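Irnitero Folk Tune Collection – read me first

Version 2, last updated 4/20/08

Welcome! This folder holds 429 dance tunes from the Irnitero valley, typed up from the handwritten notebooks of Cayetano Rivas and checked by ear against old tapes. If you play fiddle, pipes, accordion or anything else that can carry a melody, please dig in. These are lovely tunes and they deserve to be heard in more kitchens.

What you get

The tunes are in plain text, one file per tune, in ABC notation. File names follow the notebook and page, so girnetti-18.abc is from page 18 of the Girnetti notebook. There is also an index with 574 titles. It is longer than the number of tunes as many of them go by more than one name (one waltz has seven, and people in the upper valley will argue for every one of them).

Each file has the title, the key, the metre, the notebook it came from and, where we know it, who Cayetano learned it from. Grace notes are left in wherever he wrote them down. I was tempted to tidy them up and I'm so glad I didn't – played as written, they give the slow marches a real lilt.

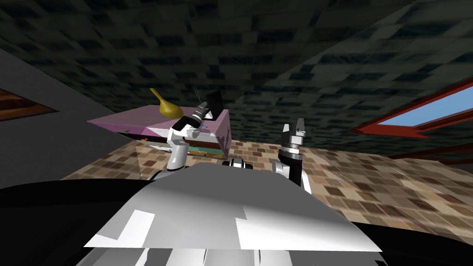 Simulated room with a robot's arms and a pink box.

How the tunes were checked

Begoña Aranda listened to every tape we could find and marked each tune A, B or C in the index. A means the notes and the tape agree. B means small differences, mostly in the second part. C means there was no tape, so you are trusting the notebook alone. The C tunes include some of my favourites, so don't skip them!

Known problems

The Gallex notebook got damp at some point and the bottom lines are hard to read. Bars we had to guess are marked with a question mark in the notes field. A few jotas are written in 3/8 in one notebook and 3/4 in another, and we have kept both.

Chords are missing throughout. Cayetano never wrote any, and guitar players seem happy to fight it out among themselves.

Changes since version 1

Added the whole of the Phelan notebook, which only came to light in September. Fixed the repeat signs in the polkas. Accents in titles now show up properly.

Using the tunes

Play them, teach them, record them, print them for your session. Please keep the source line with each tune. If you know another name for one, or your gran sang words to it, send it in and it will go in the next version.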